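The Zilmont Neck and Upper Back Support
Made by Wermont, fitted to you in our shop or sent by post

If you have found your way to this page, there is a fair chance your neck hurts, and I am sorry about that. A sore neck is a miserable thing to carry about with you. It gets into your sleep, your driving and the way you turn round to talk to people, and it can make a perfectly nice day feel very long indeed. We have been selling supports of one kind and another for a good while now (since long before we had a website, at any rate), and the Zilmont is the one we find ourselves reaching down from the shelf more than any other.

It is a soft support with a firmer panel at the back. The front dips under the chin so that you can eat, talk and look down at a book without feeling that you are wearing a bucket. The panel runs from the base of the skull to just between the shoulder blades, and two padded straps come under the arms and fasten at the front. You can put it on by yourself, sitting on the edge of the bed, and that matters a great deal if you live alone and can't lift your arms very high.

Who it suits

Most of the people who buy one have had a knock of some sort: a car accident, a fall on the stairs, a heavy box coming off a shelf at work. They have usually seen a doctor or a physiotherapist already and been told that a bit of support for part of the day would help. We do ask you to have that conversation first. Please don't order any kind of collar to put off being seen, and if you have numbness, pins and needles in your hands, dizziness or a bad headache after an accident, go and get yourself looked at today and come back to us another time.

It isn't meant for broken bones or for the weeks after an operation. Wermont make a rigid brace called the Zavell for that, and we only supply it with a letter from your hospital team.
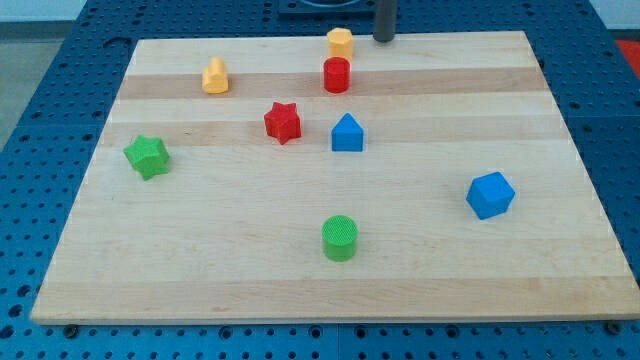

As for how long to wear it, your own physiotherapist's advice comes before anything I can tell you. Many people are told to use it for short spells, for instance on a long journey or towards the end of a working day, and to keep the neck moving gently in between. Lots of customers are surprised by this, as they remember an aunt or a grandfather who was put in a collar for months! Things have moved on, and the Zilmont was made with shorter spells in mind, so it goes on and comes off quickly and folds flat enough for a handbag or a desk drawer.

Sizes and fitting

There are three sizes. Measure round the middle of your neck with a soft tape, standing up, with your chin level and your shoulders down. Don't pull the tape tight.

Small: 30 to 35 cm
Medium: 35 to 40 cm
Large: 40 to 46 cm

If you fall on the line between two, take the smaller one if you have a short neck and the larger if you have a long one. Should you be anywhere near the shop, do come in and let Žydrūnas Jankauskaitė fit you. She will sit you down, try both sizes and show you how to set the straps, and there is no charge and no need to buy anything at the end of it. The chair by the fitting room is the good one, with arms, so you can lower yourself into it slowly.

What's in the box

One support, a spare washable cover, a pair of strap pads, a cotton storage bag and the Wermont booklet, which has large print and decent drawings. The weight of the medium, with its cover on, is 120 g.

Washing and care

The cover comes off with a zip and can go in the machine at 30 degrees. Close the zip and the fastenings first or they will catch on everything else in the drum. Leave it to dry flat, away from radiators. The back panel only wants a wipe with a damp cloth and a drop of washing-up liquid. Spare covers are kept in stock under part number 1175, and the straps under 794, and you can ring and ask for either by number if you don't get on with the online basket.

A word about claims and receipts

Quite a number of customers are in the middle of an injury claim when they come to us, and they are often worried about paperwork on top of everything else. We can't advise you on your case, and wouldn't dream of trying. What we can do is give you a proper itemised receipt with the date, the name of the product and your own name on it, whether you bought in the shop or by post. Keep it with your other papers, along with your travel tickets and prescription charges, and give your solicitor a copy if you have one. If you have lost yours, write to Everaldo Seixas in our office with your surname and postcode and he will look it out and send you another. He is very patient about this, and you needn't apologise to him.

We are sometimes asked to write a note saying how badly somebody was hurt, and that we really can't do. It has to come from the people who have examined you.

Delivery and returns

We post on working days, and there is nothing on the outside of the parcel to say what is in it. Delivery within the UK is included in the price. You have up to 17 days to try the support at home and send it back if it doesn't suit, so long as you have kept the inner cover on and the spare one is still in its wrapper. Exchanges for another size are free the first time, and we pay the postage both ways.

People who bought the Zilmont often look at the Marty pillow as well, a low, soft pillow with a dip in the middle for back sleepers. I would try the support on its own for a little while first and see how you get on, as changing everything at once makes it hard to tell what is helping.

Colours: stone, navy and black. Navy is out of stock in small, with more on order from Wermont.

Page last updated 2019-08-09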